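Linen firm keeps its sorting staff but changes what they do

The night shift at the Stoketeck laundry plant used to start with the same job for everybody: stand at the long table, pull the cloths out of the crates and put them flat for the folding line. Since February a part of this job belongs to a pair of robot arms, and the people who did it before are still learning what their new work is.

The plant washes towels and cleaning cloths for hotels, clinics and two schools in the Otcombe area. It handles 2000 crates in a normal week. The arms, which the staff call Atia after the name of the software, work in a side room next to the main hall. They do not have a place on the folding line yet. The company says this will be decided after the summer, when the contract with the hotels is renewed. 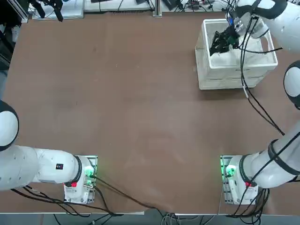
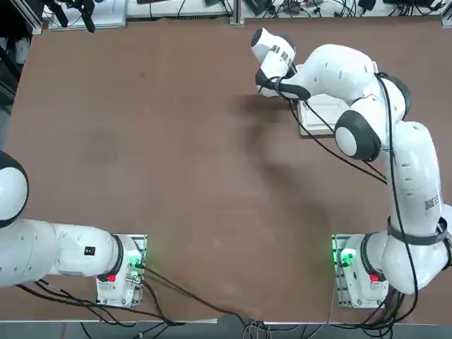 The arms at their table in the side room.

OTCOMBE, June - Hayley Treloar has worked at the plant for nine years, most of them at the sorting table. Now she spends half of her shift with the arms and the other half in the main hall. Her task is to prepare the crates, watch the work and write down every time when the arm takes two cloths together or takes nothing.

"In the first week I wanted to push it away and do it myself," she said. "A cloth that is crumpled, I can feel where the corner is. It has to look for it. But my shoulders are better, I must say that. Before, I was going home and I could not lift a pan."

Sore shoulders and wrists were the main complaint in the staff survey last year. According to the shift manager, Gareth Nuttall, this survey was the reason why the company began with the crates and left the folding machines for later. Bending over a crate and pulling out heavy cloths is the part of the job that people asked most often to be moved away from.

Mr. Nuttall does not claim that the arms are fast. On a good night they empty 48 crates. An experienced person does 101 in the same hours, and talks with the colleagues while doing it. "If I looked only at speed I would switch it off on Sunday and not switch it on again," he said. "I am looking at how many people I have at work in the last hour of the shift, and how tired they are."

No one has lost a job because of the change, the company says. Two workers from the sorting table have moved to quality control, where the pay is a little higher, and both had to pass a short course first. One place at the table was left open when a worker retired in the spring. Some of the staff see this differently. They told this newspaper that an open place which is not filled is also a lost job, only more slowly, and they would like a written promise for the next year.

The staff representatives had a meeting with the management at the end of May. They asked for three things: that the course is open to everybody and not only to the day shift, that the time for it is paid, and that the notes written by the workers are not used to compare one worker with another. The management agreed to the first two. About the notes there is still discussion.

Ms. Treloar is not worried about the notes. She is more worried about the noise in the main hall, which she says nobody has done anything about, and about the break room, which was made smaller when the side room was prepared. The table from the break room now stands in the corridor, and people eat there with their coats on when the loading door is open.

She also said that the work with the arms can be lonely. At the sorting table there were always four or five persons together, and new workers learned from the older ones without any course. In the side room she is usually by herself until the morning.

A second plant of the company, in Holroyd, has asked to see the results before it makes any plans. Mr. Nuttall will go there next month, and Ms. Treloar has been asked to come with him and speak to the night shift. She has not decided yet.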